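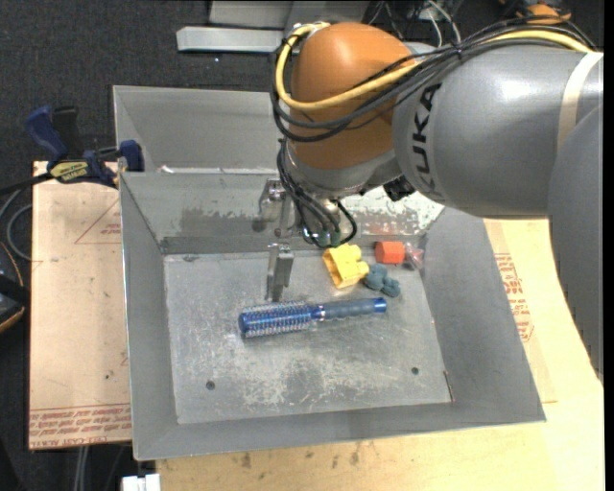
The blue round brush in a gray metal bin, bristle end to the left.

Jerka Round Brush, metallic blue
Sold by Norance -- hair and bath

I've sold brushes for a long time and I have favorites, which I'm probably not supposed to say on a shop page, but the Jerka is one of them. I keep one at home and one in my gym bag, and my sister has walked off with at least one more.

It's a round brush with a metallic blue head and rows of pale bristles all the way around. The handle is a dark blue-gray with ribs on it, and then there's that shiny bright-blue cap on the end, and a thin silver band where the head meets the grip. I love the cap! I can pick mine out of a crowded drawer just from that little bit of blue.

What I use it for: blow-drying, mostly. I have shoulder-length hair that wants to flip out on one side only, and I roll the ends under with the dryer pointed down the brush, hold it there while I count to 10, and let go. Bangs take one pass. If your hair is very long or very thick you'll want to work in small sections (clip the rest up out of the way), or look at the Jostach, our wider one. Very short hair, under the ears, goes better with the Nurmi, and I'd rather sell you that than have you send this one back.

The ribbed grip is the part people write to me about. You turn a round brush constantly while you're drying, and with mousse on my fingers a smooth handle just spins around. This one stays put.

Cleaning
Pull the loose hair out with the tail of a comb after every few uses. Once a month I swish the head in lukewarm water with a drop of shampoo, rinse it, and lay it on its side on a towel overnight. Please don't leave it soaking in the sink. And no dishwasher -- somebody asked.

Stock
The last delivery was 800 brushes and we have almost 300 left in blue. The next lot is on order for the end of April. Salons buying by the box should write first so I can set them aside before they go up on the site.

Shipping and returns
Orders placed before noon go out the same day. You can send an unused brush back in its sleeve within a month and I'll refund it. Used ones I can't take, for reasons you can guess, but if something is wrong with it (a loose cap, bristles coming out in the first weeks) send me a photo and I'll mail you another one.

Questions about this brush or any of the others come straight to me. I answer in the evenings, usually with wet hair.

Helmi Kettunen, Norance
Page updated Friday, April 14, 2023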